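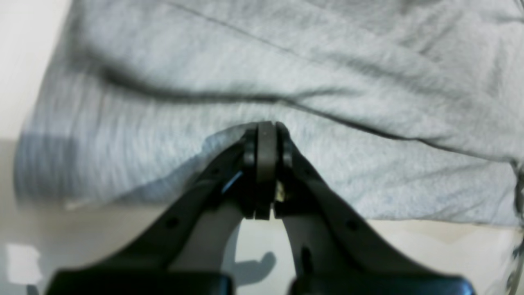
Visit to the Winero slot machine plant
12/07/2019

Winero has built slot machine cabinets at the same site since it moved out of a rented warehouse in town. The company opens its doors to trade visitors twice a year, and I joined a group of 10 for the winter tour. Our guide was Yaw Kpodo, who runs final assembly.

We started in the cabinet shop. Steel frames come in flat and are bent, welded and painted on site. From there they roll to the wiring benches, where each harness is plugged into a test box before it goes anywhere near a machine. Kpodo said most faults found in casinos used to come down to a bad connector, so this step was added to the line.

The game studio is upstairs. Wumpini Wumbei leads the math team and showed us how a new title, Zivcombe, was put together. It is a five-reel game with 39 symbols across the base game and the bonus round. Her team runs the reels through simulated play for weeks before the artists finish their work. Changes to the bonus round were still being made when we were there - she would not say which ones.

Lunch was in the canteen, rice and fish stew, and better than expected.

In the afternoon we saw the test room. There were 61 cabinets switched on, all with the sound turned down. Seidu Asamoah's group checks bill acceptors, ticket printers and door locks here. A cabinet that fails goes back to the bench with a red tag and has to pass the full test again, even if only one part was changed.

Akpalu, the older three-reel line, is still in production. Kpodo told us that smaller halls keep ordering it and that spare parts will be kept in stock.

The tour took 2 hours longer than planned. The next one is in January, and places are booked through the sales office. Closed shoes are required on the factory floor, and phones have to be left at the front desk before going up to the studio.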